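Reading time: 2 minutes

We use cookies to remember your place in a story. Accept / Manage

THE COLD SHELF

The Hurneo unit had been assigned 139 chores. It was permitted to attempt 100 of them without supervision. Taking a bowl out of the fridge was not among these.

I was the supervisor. My contract with Hundex specified a chair, a stop button and a form. For each attempt I entered the object, the time and one of four outcomes: done, done with help, abandoned, spilled. By July I had entered 3,391 attempts and worn the letter A off the keyboard.

Folding towels had gone well. Wiping the table had gone well once the Clostach update taught it that a table has an edge. Bowls were another matter. A bowl has a rim all the way round and no obvious place to take hold of it. If it is full, it must stay level. If it is in a fridge, it must come out past a rail, past its neighbours and past the door, which is never open quite as far as one thinks.

At 4.10 in the afternoon the unit asked for permission. It did this by lighting a small square on my screen. The square said BOWL, and beneath it, CONFIDENCE 61.

I had refused everything under 70 all month. The form did not require me to say why.

I pressed yes.

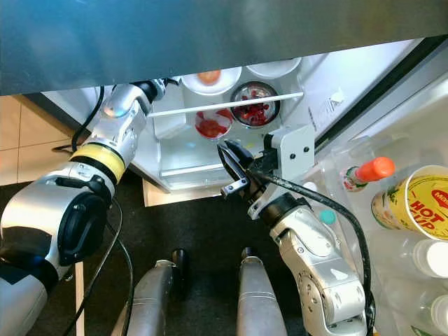

Both arms at the open fridge, the right-hand gripper with its jaws apart.

The arms stopped. Planning took 500 milliseconds on a good day. I counted four seconds, then nine. I put my thumb on the stop button and left it there.

The square changed. It said WHICH BOWL.

I read this twice. In 3,391 attempts it had never asked me a question that could not be answered with yes or no, and there was no key for it. I looked through the Ticona manual, which covered the keyboard in some detail -- and found nothing.

So I got up, walked across the carpet and pointed.

Comments (3)

fernside: Four outcomes and none of them is "asked". Liked that.

oldtoaster: Ours at work can't manage a stack of trays, so 61 seems generous.

m_k_reads: Is there a second part? I want to know what she put on the form.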